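Harish Sandhu and his sister Pramila have run the Pryor Street piano shop in Minow for 14 years. They sell a few instruments, but most of the week goes to tuning and repair. When I stopped by, Harish had the front off an old upright and was replacing bridle straps.

"People wait too long," he said. "They call when a key stops working, and by then the whole thing is flat."
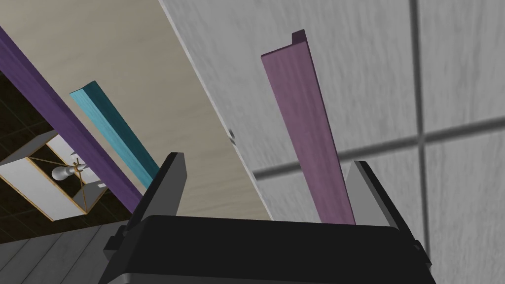
Vandana Lodhi
Staff writer, Minow

Pramila learned first, from a retired tuner in Flovholm. Harish was driving a delivery truck at the time and came in to help her move pianos. He stayed. "I liked the quiet," he said. "Then I found out it isn't quiet."

A piano has roughly 200 strings, and Pramila still tunes by ear. She checks her work with an app at the end, mostly for customers who ask. A normal visit takes her under two hours. August is the slow month, and she uses it for rebuilding jobs.

The hardest calls, she said, are about inherited pianos. "They want me to say it's worth a lot. Usually I have to tell them it would cost more to fix than to buy another one. Some of them fix it anyway, and I understand that." 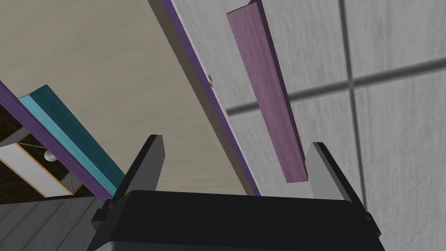
How often should a piano at home be tuned?

"Twice a year if you play it, once if you don't," Pramila said. "Keep it off the outside wall and away from the heater. The rest is up to the weather."

The shop has no plans to grow. Harish would like to hire an apprentice, but the last one left for a job in Flovholm after three months. For now the two of them split the calls by which side of the river the customer lives on.

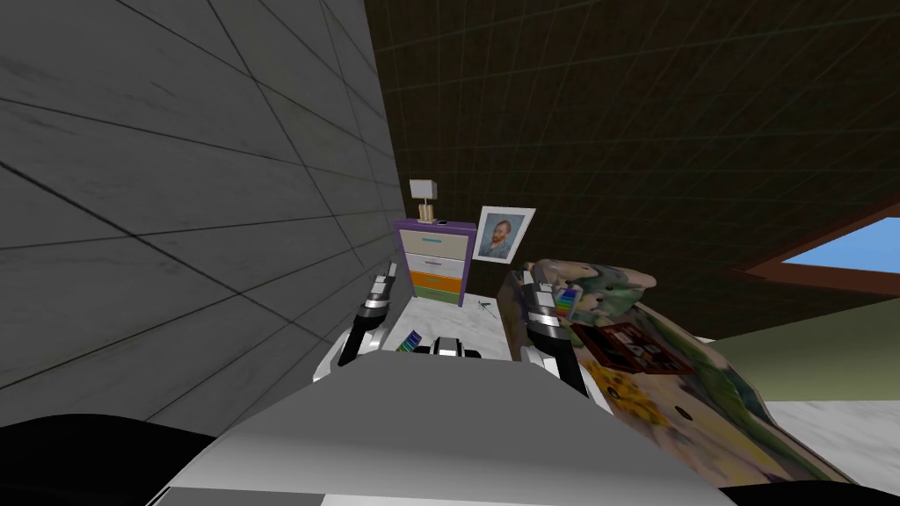 A corner of the room, with a purple dresser.

Related
Hemant Prajapati on 3 decades of fixing clocks
Flovholm choir looks for altos
Sneha Upadhyay reopens the Serkelon bakery
Where to hear live music in Minow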